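The tap that pays for itself, and other kitchen stories

Brodie Bolger weighs up what a new kitchen really adds to the price of a house

Every January the same figure goes round. A new kitchen, we are told, adds 10 per cent to the value of your home. It turns up in the brochures, in the weekend supplements and in the mouths of estate agents who would rather you spent the money before you called them. I have spent a good part of this year trying to find out where it comes from, and I am no nearer than when I started.

The trail went like this. A brochure from Drotodero, a kitchen firm with showrooms in three counties, quoted the figure and credited "industry research". I rang and asked which research. A pleasant man in marketing sent me to a lender's blog, which credited a survey, which had asked 206 estate agents what they thought a new kitchen might add. Thought, and might. No one had looked at a sale price.

Asking agents whether kitchens sell houses is a bit like asking barbers whether you need a haircut. They may well be right. But it would be nice to see a house sold with the old units, and the same house sold with new ones, and of course that can't be done. What can be done is to compare similar houses on the same street, and even then you run into trouble. People who replace their kitchens also tend to mend the roof, paint the hall and cut the hedge. Which of those did the buyer pay for?

Tamsin Gilchrist has been valuing houses for lenders for most of her working life, and she has little patience with the subject. "I put down what the place would fetch," she told me. "If the kitchen is falling to bits I'll mark it down. If it's fine, it's fine. I don't have a box for lovely."

That gap between the falling to bits and the lovely is where most of the money goes. A working kitchen stops buyers knocking the price down. Getting there might mean new doors, a decent worktop and somewhere to plug in the kettle. Past that point you are paying for taste, and the next owner may not share yours. 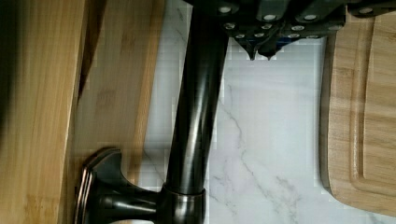

Dark bronze against veined white marble: smart enough, if the buyer likes it too.

Taste also has a short life. The cream farmhouse units that everyone wanted when I bought my first flat are now the ones people post online to laugh at. Grey had its turn. Dark green is having one now, and I would not put money on it lasting. A seller who fitted the fashion of the day and moved after 2 years may have done well. One who waited longer was selling somebody else's idea of dated.

I did meet people who were happy. A couple in a terrace near me had spent a frightening sum with a small joinery firm called Jasińska, and the drawers really do close like the door of a good car. They have no plans to sell. When I asked whether they had got their money back they looked at me as if I'd asked the same about their holidays.

I have no quarrel with that. If you want a better room to cook in and can pay for it, go ahead. What bothers me is the word "investment", which lets a salesman turn a large bill into a kind of saving. Hirero, one of the firms that now lends against home improvements, has a sum on its website showing how a new kitchen "could pay for itself". I worked through it twice. It leaves out the interest - all of it - and the weeks of takeaways while the floor is up.

Gilchrist's own kitchen has the units it came with. She did change the door handles, at a cost of around £400 once she had given in and had the hinges done as well. I asked what that had added to the value of the house.

"Nothing," she said. "The old ones kept catching my sleeve."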